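Home | Issues | Sections | Authors | Search

4.2 Does the rack earn its space?

The advice literature on small kitchens holds that a dish rack kept on the work surface shortens washing up. We are not convinced. Of the 95 households in the Tovness survey, 27 said the rack saved them time, and 27 said it was mainly a place where clean plates stayed until the next meal. Figures this evenly matched do not support the firm claims made in the Oltilau handbook, which treats the rack as a settled good and never says what it was compared with.

Part of the trouble is that "the rack" is studied alone. In use it shares a surface with plates, scrubbers and whatever else has found a home there, and each of these takes room from the others. A wire rack has a large footprint even when very little is in it.
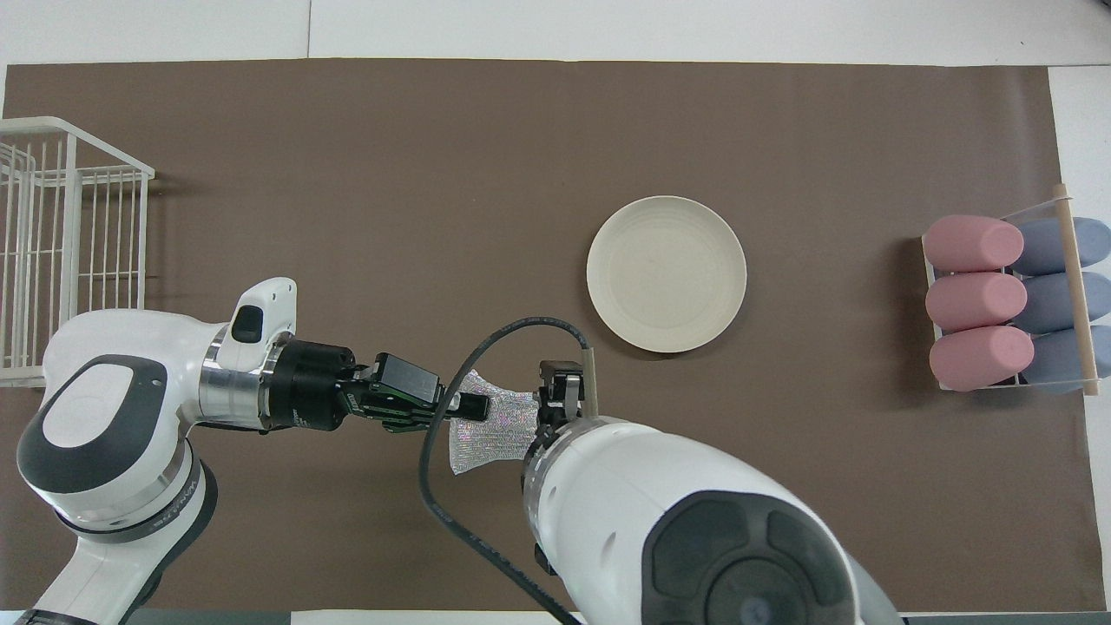
Page last changed: September, 14:20

Figure 3. Work surface with brown mat, wire dish rack (left), cream-colored plate, silver mesh scrubbing pad, and clear holder with pink and grayish-blue foam cylinders (right).

Figure 3 has one plate, and it lies on the mat. Rizk would count a layout like this as "organized" on the grounds that rack and mat are both present. We doubt that the presence of storage says much about whether it gets used. The same objection applies to holders: a clear one keeps its contents in view, but whether people reach for them more often is a separate question, and the Zendutness trials tested it in only 7 kitchens.

We therefore leave the rack out of the time estimates in Section 5. Mats are kept in, with some reluctance, and scrubbers are grouped with other hand tools whatever they are made of.

Contact the editors | Copyright the authors | Back to top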